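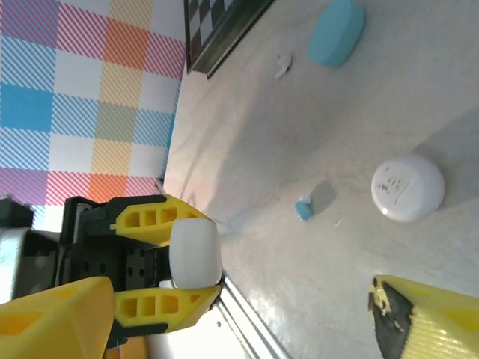 Trollon > Bench log > Cell 2 > June

Started at 7:40. Arne Baumgart had left the cell in hold overnight with the fault list open, so I read that first. Two entries, both grip force deviation on the left arm, both during the close move on the white cylinder. Cycle counter at 3,841 since the last finger change.

Powered down and checked the yellow fingers by hand. No cracks at the window corners on either one, where the last printed set failed. One mounting screw on the upper finger turned an eighth before it seated. Took all of them out, cleaned the threads, put them back with the medium threadlocker and marked the heads with paint pen. Play at the fingertip is gone as far as I can feel it.

The other arm is a different matter. The black pad on its finger is worn enough that yellow shows through in spots. Pads are supposed to be swapped before that stage, and the sheet has no initials against the last check. I asked Garba Obi for replacements. He has 9 in the drawer from the Mosquera order, but they are the softer grade and I don't want one hardness on the left and another on the right. Left the old pad on for today and wrote it up.

Re-zeroed both grippers after lunch. Left closed position came back 0.3 mm off the stored value, consistent with the loose screw. Saved the new offset, kept the old file under yesterday's name.

Ran the lid and cylinder parts at half speed until 3:15. No force faults. Did not go to full speed. Salma Lahlou wants the approach height over the tabletop raised before anyone does, on the grounds that the fingers press the cylinder into the surface when they close. She may be right. The height was set for the previous fingers, and those were shorter.

Still open: matched pads for both arms, approach height, a proper torque figure for the finger screws. Jörg Pfeiffer thinks Irnwood has one on file. Wrote to him at 4:30, no answer yet.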